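My aunt Anjana Fakir left me her ferry ticket collection, and I mean all of it, 2,604 tickets in shoeboxes, every one from the same crossing between Stoltport and Temen. I'd only wanted the lamp!

So in July I packed up the boxes and rode over to find out what she'd been doing over there all those years. The man in the ticket booth looked at the top one and went pink. "She always asked for the window," he said (there are windows on both sides, but okay).

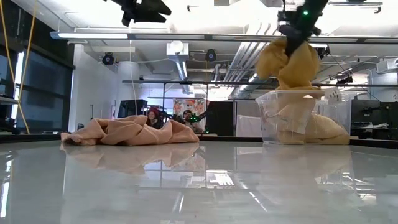 His name was Prasanna Karunaratne, and he'd sold her nearly all of them. I asked where she went when she got off the boat. He said she didn't get off. She'd buy a tea, ride across, ride back, and tell him what the water was like, as if he couldn't see it from the booth. 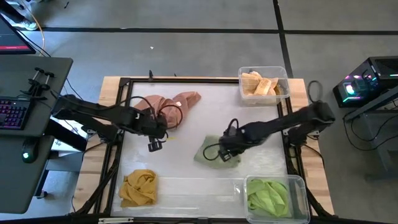 Three cloths and two clear containers.

"Did you ever ride with her?" I asked. He started straightening the coins in his tray.

"Once," he said. "It was raining. We missed the whole view, we were talking so much."

I gave him the shoebox with that year's tickets in it. He went through them right there, with a line building up behind me, and when he found the one he wanted he slid it into his shirt pocket and asked if I'd be needing a return.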